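To: residence-list
From: Office of Residence Services, Ornis House
Date: August 27, 2025
Subject: Re: Storage of packaged snacks in shared rooms

Dear residents,

Thank you to those who responded to the notice on food storage. The Office has reviewed the replies and wishes to address the question quoted below, as several residents of the Dirnia wing have raised it as well.

> On the matter of snacks, the notice says that all food must be kept in
> "a suitable container." Does this mean a sealed box with a lid? Many of
> us keep crackers and small packets in an open basket and would prefer
> not to buy anything new before the fall term.
>
> Zihan Duan
> Room 635

A lid is not required for factory-sealed items. An open basket is acceptable provided that everything in it is unopened and the basket can be lifted out in one piece when the room is cleaned. Opened packages must go into a closed tin or jar, or be finished the same day. Loose food may not be kept in drawers, on windowsills or in the wardrobe – this part of the rule is unchanged from May.

Residents are also asked to sort their supplies before room inspections begin. Wrappers should be discarded and any item past its printed date removed. The shelf in the Heltard kitchen is available for unopened food that residents wish to give away. Please do not leave perishable items there.

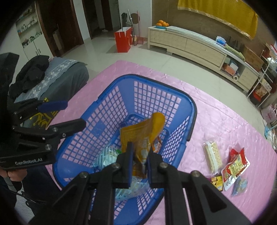 Baskets should be of plastic or metal and easy to wipe down. Wicker and cardboard are not permitted, as they are difficult to clean. An openwork plastic basket like the blue one, with a handle that folds down along the rim, meets the requirement. Sorting may be done on the bed, and the crackers and small packets set out on the pink quilted cover are the kind of food to which this rule applies. All items should be back in the basket before the resident leaves the room.

Questions may be sent to this list or brought to the Office, extension 44.

Office of Residence Services
Ornis House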